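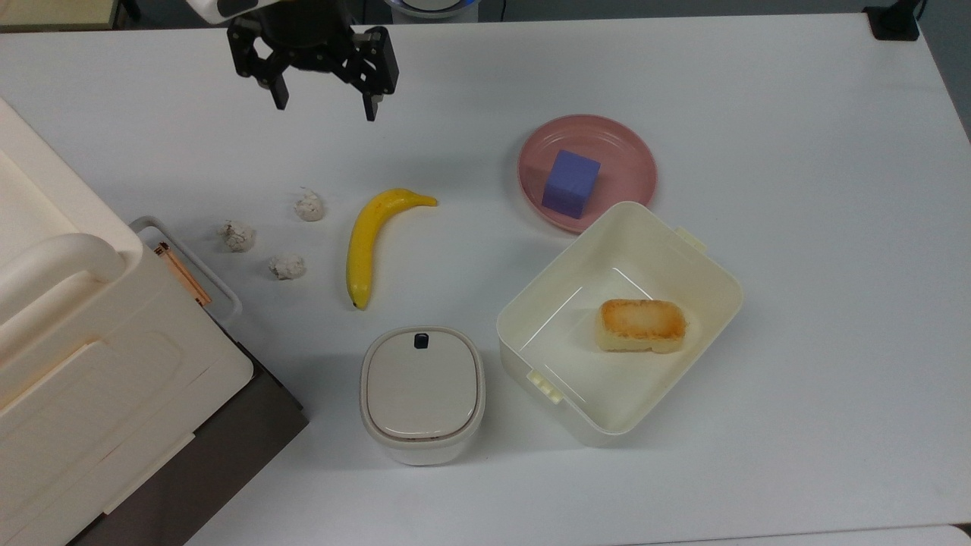
Stustdale Tabletop Items

Version 2, May 2026
Maintained by the Skilside group
License: see LICENSE.txt in the top folder

Summary

Stustdale is a set of color photographs of small everyday items laid out on a white table. The items are the kind that end up together on a kitchen counter at lunchtime: fruit, bread, plates, food boxes, crumpled scraps, and a few things that don't belong with food at all. The set has 1,000 photographs covering 186 layouts. It is meant for work on naming items, outlining them, and describing where they sit in relation to each other.

What is in the set

Items fall into four groups.

Food: bananas, pieces of toasted bread or cake, and other single portions. Real and imitation food are both filed here, and the label does not separate them.

Dishes: plates and bowls, mostly in plain colors. A plate with a ring or border in a second color is still one item.

Containers: plastic boxes with and without lids. Clasps and tabs are part of the box and are not outlined separately.

Loose items: foam cubes, crumpled white lumps, and anything else small enough to sit on a plate.

An item keeps its own label wherever it is placed. A foam cube on a pink plate is labeled "foam cube" and the plate is labeled "plate", with the relation "on". Bread in an open box is labeled the same way with the relation "in".

Layouts

Each layout has its own folder. Layouts were put together by hand from the Judov item list, with no fixed positions. Overlap is allowed, so the rim of a box may cover part of a plate. Outlines follow only the visible part of an item.

Files

photos/ color photographs, one folder per layout
labels/ one text file per photograph
items.csv item names, group, main color
relations.csv pairs of items with "on", "in", or "next to"
CHANGES.txt

Labeling notes

Colors are recorded with 11 color names. Lavender and purple are both stored as "purple". Cream and off-white are both stored as "white". A banana with a greenish tinge near the stem is stored as "yellow".

Crumpled lumps gave the most trouble. Paper and cotton are hard to tell apart in a photograph, so both go under "crumpled lump". Each lump gets its own outline, even when several sit close together.

"Bread" covers bread, toast, and plain cake. Version 1 had separate labels and they were not used consistently.

Known problems

White items on the white table have weaker edges than the rest, and their outlines are less exact. Shadows under boxes were sometimes included in version 1 outlines. Most of these are fixed.

The "next to" relation was left to the labeler's judgment and should not be used to measure distance.

Planned

A set of layouts using bowls from the Saxena list is due in July. File names in the current folders will stay the same.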